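Flinmont Guest House: Linens and Housekeeping FAQ

Are sheets and towels provided?
Yes. Each bed is made up before arrival, and each guest receives two towels. Extra blankets are available at the front desk until 8 p.m.

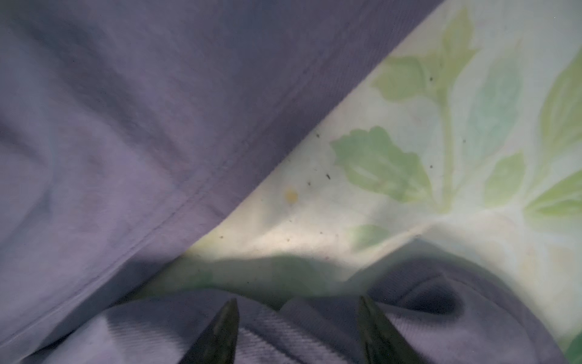

Guests staying longer than a week receive fresh bedding on request. Requests made before noon are met the same day.

May I bring my own bedding?
Yes. Please tell the front desk at check-in so that house linens can be stored.

Is there a charge for lost or damaged items?
A lost blanket is charged at $75 and a lost sheet set at $29. Ordinary wear is not charged.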